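Reading Aloud at Home: Your Questions

Share 350 Comments 100

I started the Gulix reading pages after my oldest asked for the same bear story every night for a whole winter, and the questions have been coming in ever since. I love getting them! These are the ones I answer most often. If yours isn't covered, leave it in the comments.

When should we start?

Whenever you like. A newborn will listen to anything, so read whatever you were going to read anyway - a recipe, the news, a mystery novel with the scary parts mumbled. Babies like your voice going up and down. Somewhere along the way they begin grabbing at the pages, and then you want board books, and then you want a lot of board books.

We missed the early years. Is seven too late?

No! Seven is wonderful. You can skip straight to chapter books with real plots, and a child that age will remember on the way to school what happened the night before and argue with you over it. My neighbor Lilian Odera began with her son when he was nine and they are still going. He's in high school and pretends it's for the dog.

How long should a session be?

Start with 5 minutes. It sounds like nothing, but it's long enough for a picture book, and you can do it on the night when dinner was late and someone cried over socks. Most families stretch it without noticing.

Where should we keep the books?

Low down and out in the open, where a child can reach them alone. Keep only a few out at a time and swap them when you feel like it. A crowded shelf is hard to pull a book from, and small kids tend to go for whatever is easy to get at. The rest can live in a closet and come back later feeling brand new.
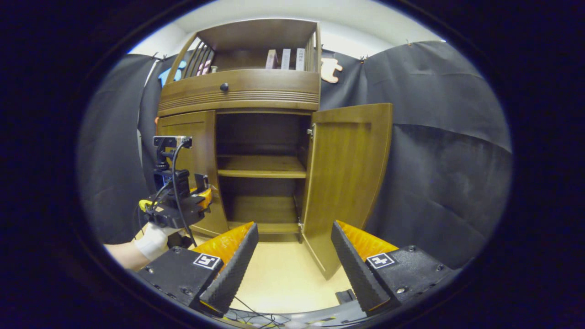 Library books get their own spot in our house, by the front door. Before I did that I paid a fine on a book about tugboats that had slipped behind the radiator, and I'd already renewed it as far as it would go.

My child won't sit still. Am I wasting my time?

Not at all. Let them roll around on the rug, build something, draw, hang upside down off the couch. Plenty of kids listen better with busy hands. Stop once in a while and ask what they think will happen next, and you may be amazed at how much went in.

Do I have to do the voices?

Only if you enjoy it. I do, and I do them badly. Kourosh Nikzad, who reads at our Saturday-style family mornings at the Rahimi Street branch whatever day they land on, never changes his voice one bit. He just slows way down at the good parts, and the room goes silent. Try that first if voices make you feel silly.

They want the same book every single night. Help?

Say yes as often as you can stand it. Repeats are how they learn the words by heart, and one night you'll hear your own child "reading" it from the other room to whoever is available. When you truly can't face it again, offer a deal: the favorite first, then one that you pick.
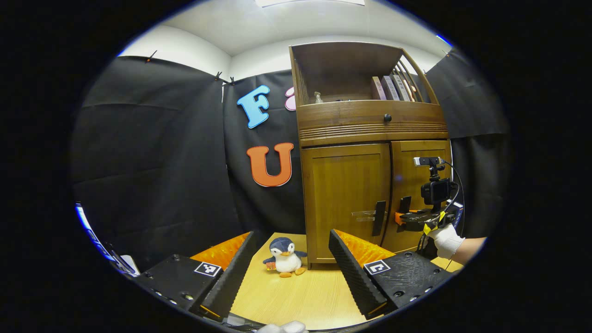 You can also read the favorite wrong on purpose. Change the hero's name, or put the supper before the storm. Mine would shriek with joy and correct every word, and I got a bit of variety out of it.

What about audiobooks?

Yes, please! They're terrific for car trips and for the hour before dinner. I'd keep your own reading going too, even just a page or so, for the chance to stop and talk.

We speak two languages at home. Which one should I read in?

Both, or whichever one you feel most at home in. Nazanin Shokri wrote to me that she reads in Persian and her husband reads in English, and their daughter chooses the parent according to the book she wants. Books in other languages can be tricky to find - ask your librarian about borrowing from another library.

How many books should we have?

There's no right number. Somebody once told me they wanted to get to 2000 before kindergarten and I had to sit down. A library card and a small pile of favorites will do beautifully.

When do we stop?

When they ask you to, and then offer again a month later. Mine quit at eleven and came back in March with a cold and a very long book about dragons. We're on chapter four.

Share 350 Comments 100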